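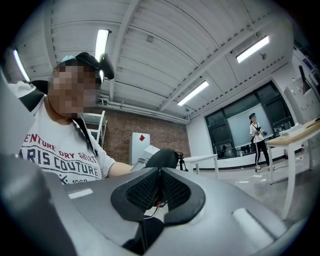

The long room at Iltau: a talk with Wafula Makori

Brick at the back, white paneled ceiling, tube lights on. That's the long room, and Wafula Makori has been in charge of it for 2 years now. Wrote this up fast from my notes so forgive the gaps.

First question was the brick, because everybody asks. Was it always showing?

"No. Plaster over all of it when we got the keys," he says. "Bad plaster. You leaned on it and it came off on your sleeve. Mugo wanted to patch it, I wanted it gone. Took us most of April."

And he'd do it again?

"I'd wear a better mask."

The building is older than either of the firms that share it. Stania has the front, Iltau has the back, and the long room sits between the two and gets used by both. Makori's people do bench work, small repairs, a lot of fiddly assembly. The Stania side mostly wants a clear surface and decent light.

So, light. He talks about light for a good ten minutes. The old fittings buzzed and one end of the room was so dim that people dragged there work to the other end, which meant two teams on one table and a fair bit of sulking.

"I priced the job three ways. The cheap one was 1177 and the guy wouldn't put anything in writing. We went with 1659, all in, tubes and labor. I had 2000 set aside so I was happy." The change left over went on shelves.

Why fluorescent, though? Everybody is ripping those out.

"They're flat. I like flat. You put a small screw down and it doesn't hide in its own shadow. People tell me it's ugly light. Fine. It's a workroom, go be pretty in the hallway."

The ceiling he is less fond of. White panels, long ones, beams running across. Looks clean, he says, but it throws sound back at you, and with both teams in you end up shouting over the vacuum. Skernix came in and quoted for acoustic boards. He's still thinking about it. The quote is pinned up in the office next to last year's quote.

What about the white pipe up along the top of the brick wall?

"Leave the pipe alone," he laughs. "Every new person wants to hang something off the pipe. Coats, cables, a plant once. I took the plant down myself."

On to tidying. I'd been told he was strict and he doesn't argue. End of the day, benches cleared, small stuff back in the tins, cases shut and off the floor. Stands folded. No mugs, ever, after somebody put tea through a box of labels.

"It's not about being neat. My desk at home is a disgrace, ask my wife. But two groups share this room. If I leave my mess, its your mess in the morning."

Does Stania stick to it?

Long pause. "They're getting better."

Clothes came up too, somehow. No dress code, he says, T-shirts all year, the room holds its heat well into fall. Closed shoes are the one thing he won't budge on.

Next job is the floor. He wants it sealed before winter, which means emptying the whole room for a few days, and neither side has agreed to that yet. There's a meeting on 10th September to pick the dates. Bring your own chair, he says, the good ones are already in storage.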